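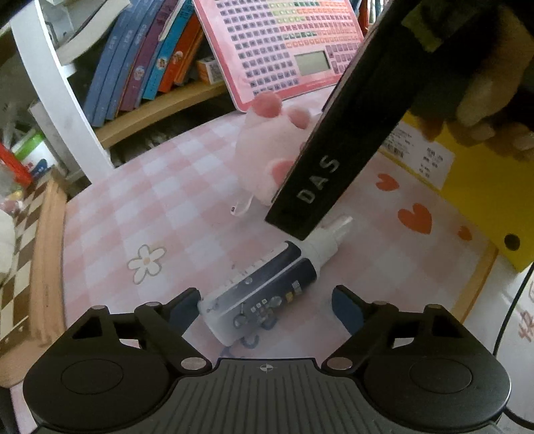

Mirjam Prins asked why the city had paid for the repair of the Jacobs Street bus shelter before anyone on the council was told it had been damaged. She said she learned of it from a line in the monthly warrant list and would like to know how long staff had been aware.

The Public Works director replied that a contractor's truck backed into the shelter while leaving the Golex site. The department ordered the glass and two roof panels under its small repairs authority, which does not require council action. A claim has been filed with the contractor's insurer. No payment has been received.

Prins said she did not dispute the authority. Her question was about notice. The director said there is no written rule on when damage to city property is reported to the council, and that past practice has varied.

The chair moved the rest of this discussion to item 5 and returned to the printed agenda.

Transportation and Public Works Subcommittee
Regular meeting, 26/03/2019
Council annex, lower meeting room

1. Roll and agenda
A quorum was present. Item 7 (tree trimming contract) was pulled at the request of staff. The agenda was approved as changed.

2. Minutes of the previous meeting
Approved with one correction. Under sidewalk repairs, "north side" should read "south side."

3. Public comment
Hatsue Kobori spoke about parking on Ninosano Avenue. She said residents were given permits for the block between the library and the church, but the signs were never changed and still say two-hour parking. She has received 2 citations. Both were dismissed after she wrote to the city, but she had to pay first and wait for the refund. She asked that the signs be fixed or that officers be told to stop writing tickets there.

A resident of the same block said the refund took longer than the letter said it would. He did not ask for action.

A speaker asked whether the downtown restrooms would stay open later in the summer. The chair said this belongs to the parks subcommittee and gave her the clerk's number.

4. Ninosano Avenue permit parking
Staff reported that 271 permits have been issued in the zone. The sign order was placed late and then came back with the wrong hours. A second order is in. Staff expect the new signs in May.

Members asked what happens until then. Staff said officers have a list of permit plates, but it is on paper and is not updated every week. The finance office confirmed that refunds are mailed by check and cannot be put back on a card under the present system.

Motion: that no citations for overtime parking be issued to vehicles displaying a permit in the zone until the new signs are up. Moved by Prins. Seconded. Passed, with one abstention.

Staff will send a letter to permit holders with the new dates. The letter is to include a phone number that is answered during business hours.

5. Reporting of damage to city property
Discussion continued from the start of the meeting. The director handed out a one-page list of street property damaged by vehicles in the past year. It shows 9 incidents. Most were signposts. The list also includes the Jacobs Street shelter, a traffic signal cabinet and the railing at the Wemix underpass.

Prins noted that the railing was still shown as open. The director said a temporary barrier is in place and the fabricator is behind. He did not have a delivery date.

Members agreed that a short written notice should go to the council when damage closes a facility or involves a claim. There was no agreement on a dollar threshold. The city attorney's office will be asked whether notices can include the name of a contractor while a claim is open.

Action: staff to bring back draft wording for the next meeting.

6. Bus stop benches
Staff have looked at about 40 stops. A written report is not ready. One member asked that stops near the senior apartments be listed first. Staff agreed.

7. Pulled.

8. Other business
The sound system in the upper chamber is still out. Meetings will stay in the annex until it is repaired.

The chair reminded members to turn in mileage forms to the clerk.

9. Adjournment
Moved, seconded and carried. Draft minutes, subject to approval at the next regular meeting.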